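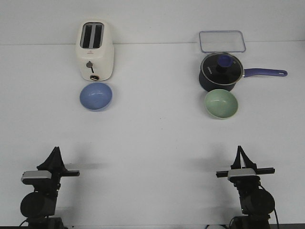 Floods: what happens when a river gets too full?

Rivers are always moving water from high ground down to the sea. Most of the time they cope fine. Then it rains. And rains. And rains some more.

So where does all that rain go?

Some soaks into the soil, a bit like a sponge. But a sponge can only hold so much! Once the ground is full, the rest runs over the top, down the hills and straight into streams. Streams fill the river. River gets to the top of its banks. Over it goes. Flood!

Flash floods

These are the quick ones. A big storm sits over one small valley and dumps its rain all at once. A stream you could hop over can turn into a brown, roaring mess in less than 2 hours. Very hard to predict.

Slow floods

Take days. In November the little town of Biltano had rain for nine days running, and the river Clasine didn't spill over until day eight. People had time to carry carpets upstairs and move there cars up the hill. 40 houses still got wet though.

Is flood water just water?

No! Mud, branches, bits of fence, stuff from the drains. Yuck. It's also much stronger than it looks. Even shallow water can knock a grown-up over if it's moving fast, and it can float a car.

What should I do?

Stay out of it. No paddling, no bikes, no "just to see how deep it is". Tell a grown-up if a stream near you is rising quickly. Go upstairs or to higher ground if your told to. Take pets with you if you can.

Wash your hands if you've touched flood water. With soap!

Word box

Bank: the side of a river
Flood plain: flat land by a river where water spreads out
Saturated: so full of water it cant hold any more

Next page: why do hailstones have layers?

Trukura Weather Pages for Kids, June 2025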